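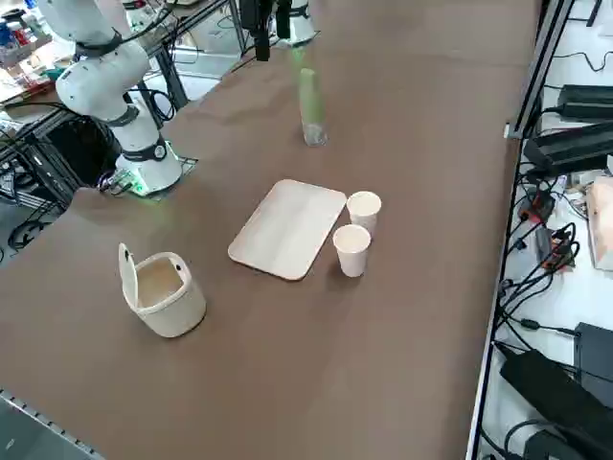 Two-arm cell with the table-clearing set: tray, paper cups, tall container and open bin.

Products Cells Service Gallery Support

Cells > Tabletop > Vovard Duo > Gallery

Vovard Duo: Tabletop Cell Gallery

The Vovard Duo is a two-arm cell for light handling work, sold as a complete station or as a retrofit kit for a table you already own. It is aimed at labs and small developers who need to teach short tasks, repeat them many times and change them often. This page covers the layout used with the table-clearing task set. Specifications apply to the current version of the kit.

Arms
Each arm is mounted on its own base plate and can be removed without disturbing the other. In the view at the top of the page, one arm stands at the back corner of the table with its status light showing green. Only the gripper end of the second is in view, hanging with its fingers toward the table. Power and signal connectors enter low on the base, so allow clearance on that side when planning the table.

Grippers
Narrow two-finger grippers are standard. Finger travel is set in software, and a soft limit can be stored for each object in a task. Paper cups need a low limit — the default closing force will crush them. Replacement fingers are supplied by Mullano and fit with two screws.

Table surface
The brown covering gives good contrast with pale objects such as the cream tray and the white cups. It is a wear item. A replacement sheet is included in the annual service plan, and customers may fit their own covering if it is matte and lies flat.

Task set
Table clearing is one of 19 task sets offered under the Drasia label. The tray can be placed at any angle. The bin lid must be open before the cycle starts; the grippers are not set up to work the lid in this version. Tall transparent containers are harder to locate than opaque ones, and we recommend recording extra demonstrations for them.

Demonstrations
Most users record around 300 demonstrations before the first training run. The controller stores up to 1,000 per task. Older recordings can be exported or deleted from the task menu.

Power and cabling
Supplies and power strips sit on a lower shelf beside the table, outside the metal edge rail. Cable length from shelf to arm base is limited to the supplied set. Longer cables are available on request from Kassab, our parts distributor.

Options
Second table, taller frame, spare gripper, extended service plan. Changeover to another task set takes 55 minutes with the standard tool kit, including the check cycle.

Contact | Copyright Vovard | Back to top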